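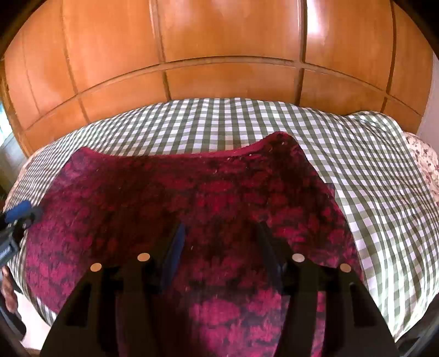 Panel gaps on a built-in wardrobe: seasonal movement or hinge sag?

Drillham Woodwork Board > Casework and Built-ins

hmt_torres
The wardrobe along my bedroom wall has frame and panel doors with a glossy clear coat. One pair near the window end has started to bind at the top of the meeting stiles. It closes without trouble in winter. From May onward it rubs, and by late summer I have to push it shut. The gap at the bottom of the same pair stays open all year.

Each tall door is 603 mm wide. I don't know the species. The finish is original as far as I can tell, and I would prefer not to plane through it. Is this wood movement, or have the hinges dropped?
Henrique Torres

gratingmarks
Tight at the top and open at the bottom is the usual sign of a dropped door. Pure movement across the grain closes the gap evenly from top to bottom, or close to it. Check the top hinge screws first. If they turn without tightening, you have your answer.

N. Matos
I would not rule out movement that quickly. In a frame and panel door only the stiles add width as the humidity rises, provided the panel floats. Two stiles per door, two doors, four stiles sharing one gap. If that gap was set tight in dry weather, a small swelling is enough to close it. A slight sag then decides where it touches first. He says it clears in winter. A stripped screw does not fix itself in winter.

gratingmarks
A door that has sagged by a fixed amount will also clear in winter, for the reason you just gave. The seasonal part is normal and would do no harm if the door hung square. The fault is still the hinge.

N. Matos
Then we agree on the mechanism and disagree on what to call the fault. My concern is with the panels. If somebody glued them into the grooves at some point, the whole door moves as one board and the figures are quite different. Henrique, is there an unfinished line showing along the edge of any panel in the dry months?
Natália Matos

hmt_torres
Two of the upper panels show a pale line on the long edges in winter. The lower panels do not, but they are shorter and I have not looked closely. The top hinge on the left door has one screw that spins. The other screws are firm.

N. Matos
Pale line means the panel is shrinking inside its groove, so those two are floating. Good. Leave them alone and do not caulk the line.

oldshellac
Repair for the spinning screw: drill the hole out to 8 mm, glue in a hardwood dowel, trim flush, drill a new pilot. Leave it clamped overnight. Do not use matchsticks. People recommend them on every board and they hold for a season.

gratingmarks
Matchsticks and glue have held on my kitchen doors for years. The dowel is better on a 900 mm door or anything heavier. On this one either will do.

oldshellac
A dowel presents end grain to the screw unless it is cut as a face grain plug. I should have said plug. Relloteck sells a plug cutter in that size, and the Coelho one is also fine if you run it slowly.

hmt_torres
Can I work on this with the room in use? The bed stands right in front of the doors and I would like to leave it there. Second picture is from the bed side.

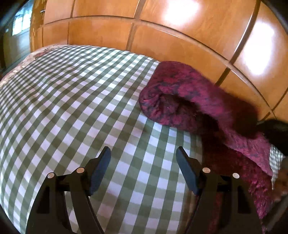 Bed and the base of the paneling, maroon blanket on the right.

oldshellac
Move it if you can. If not, strip the bedding and cover the mattress with a drop cloth. Sawdust in cotton washes out, glue does not. You also need a level place to stand, and a mattress is not one. Support the door on wedges before you take out the last screw.

N. Matos
Before anything comes off, put a hygrometer in the room for a few weeks. I keep a Simunholm one on a shelf. My own doors start to touch somewhere above 60 percent. If your room swings between 30 and more than 60, expect the joint to keep moving after the repair. Set the gap for the humid end of the range.

gratingmarks
And if it still rubs with the hinge tight, take it off the hinge side. You can deepen the mortise by the thickness of a business card and never touch the show face.

N. Matos
Agreed on that. Seal any bare wood you expose.

hmt_torres
Hinge plugged and back on. The spare screws I had were 40 mm, too long for the stile, so I bought shorter ones. The gap is even top to bottom at the moment. Hygrometer reads 48. I will post again when the weather turns.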